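9 October 2023

Slept badly, woke at five, lay there composing a letter to the water company in my head. It was a very good letter. By breakfast I could remember only the word "nevertheless."

The bill is $700. For a quarter. I live alone, I shower like a man being timed, and the only thing I water is a fern that has been dying since I moved in. The meter reads 2144, which the woman on the phone said was "in line with the reading," by which I think she meant that the reading was in line with the reading. She asked if I had a pool. I asked where she thought I would keep it.

Ertuğrul came up from the second floor to listen to my pipes. He put a drinking glass against the kitchen wall, then against the bathroom wall, then for some reason against the refrigerator. His verdict was the toilet. He says it is always the toilet. He dropped blue food coloring in the tank and we stood in the bathroom for twenty minutes like relatives waiting for news, and then there was blue in the bowl, and he was unbearable all the way to the door.

So, a flapper. The hardware store on the corner had one that fit nothing and one that fit everything, according to the package, and the second one cost twice as much. I bought it. It fits everything except a toilet made by Brindow, and I own the last Brindow toilet in the state. Must go back tomorrow and be humble.
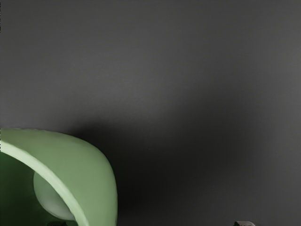 Green on gray. I would paint the bathroom like this if I could afford the water to wash the brushes.

Lunch was eggs again. I had meant to make the lentil soup, but it calls for two quarts of water and I found I couldn't do it. This is how it starts, I suppose. By November I'll be brushing my teeth with a damp cloth and telling the mailman about it.

Gadisa called in the afternoon to say the reading group has picked the whaling book after all. Three votes to two. I was one of the two. It has chapters on rope. I told her I was delighted and she said, "You sound it," and then we talked for an hour about her sister's divorce, which is much better than the whaling book and has no rope in it so far. Aksoy gets the dog. The sister gets the car, the good knives and, as far as I can tell, the last word. 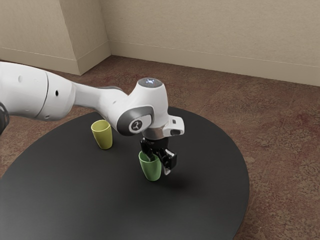

One green cup, one yellow. More tableware than I used today.

Wrote the real letter after supper. It came out at a page and a half, so I cut the part about my character, then put half of it back. I have asked for an adjustment "in light of the leak," and left out how long I've been hearing that little hiss at night and thinking it was the neighbors' radio. All summer, if I'm honest with the diary. I thought they liked jazz.

Turned the valve off behind the toilet before bed, on Ertuğrul's orders. It is very quiet in here. If I need to go in the night I have to get down on my knees first and turn it back on — my grandmother would approve.

Stamps. Call about the gutter. Fern looks worse.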